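Can a robot clear my kitchen counter yet?

April 26, 2022

Every few months I go back to the same question, and the answer moves a little. Can a machine do a chore in a normal house, without an engineer standing next to it?

The counter is my test. Floors were done years ago. My Brever vacuum was $2,590 with the dock and it does the floors fine, apart from the rug in the hall. A counter is harder because nothing on it matches. There's a dish with small handles, a plant you can't tip over, some odd thing a kid brought home, fruit. Each one needs a different grip and goes to a different place.

Most of the work on this now starts in simulation. You put an arm at a counter in software, scatter things in front of it and let it try all night.

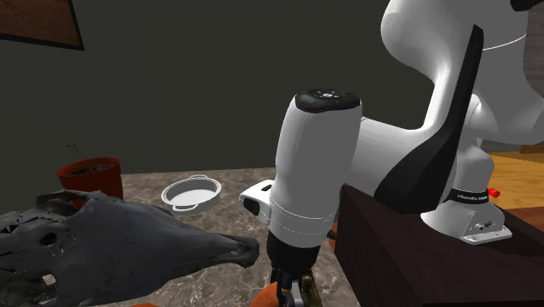
The numbers I've seen are mixed. Restitz ran 2,000 simulated pickups last September and did well on anything with a rim or a handle. Then they moved to a real counter and lost 18 points. Hekel had a smaller drop, but they only used cups and bowls, so I don't count that for much.

Picking up is half of it anyway. Putting away is the part I want. A flower pot goes back on the sill, the baking dish goes in the low cabinet under two others, and the orange goes in the bowl unless it's gone soft. I don't know how you write that down for a machine. I can barely get it across to my own family.

Shops are further along. The Palacios plant near us has 2 arms loading trays, same tray and same part all shift – and they still keep a person close by for jams.

So no, not yet. I'm still wiping around the plant pot myself, and the dishwasher needs emptying before dinner.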